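# About us

Trandenach is a small driving school for people who live in the villages and who will mostly drive there. We teach in and out of Irlow, and from the first lesson we use the country roads, where our students will later go to work, to school and to the shop.

The school was started by Edmund Walczak, who before was driving a milk collection truck for 14 years. He is still teaching most of the evening lessons. Jordan Garside joined in March and takes the morning students, and also the older drivers who want to refresh what they know. Wysocka is our office partner for the theory classes, so the invoice for the theory part comes with their name on it.

## What we practice

A country road looks easy to a beginner, because there is little traffic. We ask the student to slow down for each side road, also when it seems that no one is coming. A farm entrance or a small lane is simple to miss when the trees are thick and the sun is low. 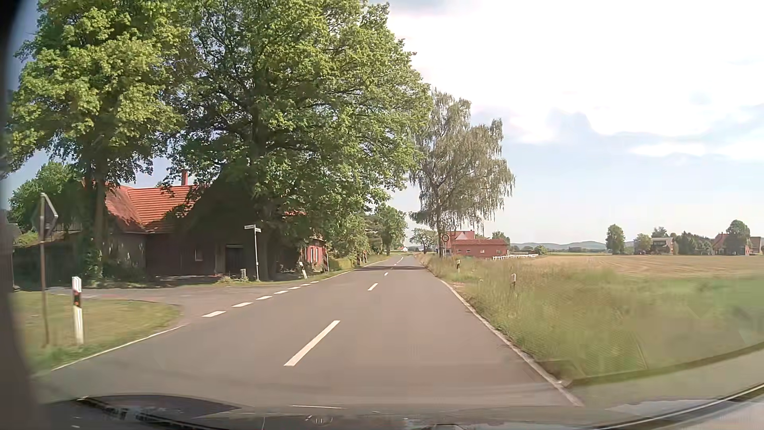 *A side road from the left, just before the farmhouse.*

At such a place we talk with the student about three questions: who has priority, what is hidden behind the trees, and where is the driver behind us. After some lessons the student begins to ask these questions alone, and the instructor can be more quiet.

The second subject is the bend. We teach to look far through it and to finish braking before the wheel is turned. We practice also the strong change between sun and shadow, which tires the eyes more than people expect. Please bring sunglasses if you have them, and clean the glasses that you normally wear.

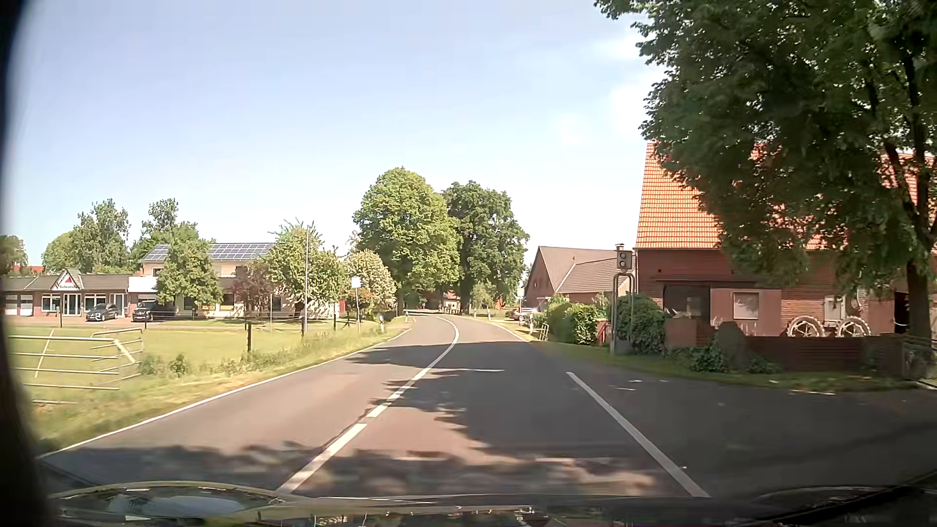 Marit wrote to us after her test that she had been afraid of bends for years as a passenger, and that it helped her to say aloud what she sees – "left, shadow, grass, slower" – until the voice was not needed anymore. She now drives to Cendier every day.

We were happy with this letter and we give her method to other students. For some it works well. Others prefer silence, and this is also fine with us.

## Lessons and prices

A lesson is 90 minutes. We pick you up at home if you live not farther than 14 kilometers from our office. The full course has 37 lessons and theory is included. You can pay in parts, the first part is 200 and it is due before the first drive. If you are ill, call us on the evening before and the lesson is moved without cost.

On the long straight parts we practice to keep a steady speed and a calm position in the lane.
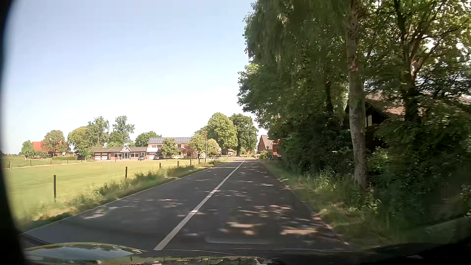

It sounds boring, but many students drift to the middle when they look at the fields, and we correct it early. We also teach what to do when a tractor comes from the other side – reduce the speed, stay right, and don't go into the grass if it is not necessary.

## Contact

The office is open on weekdays from 9 to 5. The lessons are also possible in the evening. We are closed from Sat 26 December until after New Year. Messages that arrive in this time will be answered by Edmund in the first working week.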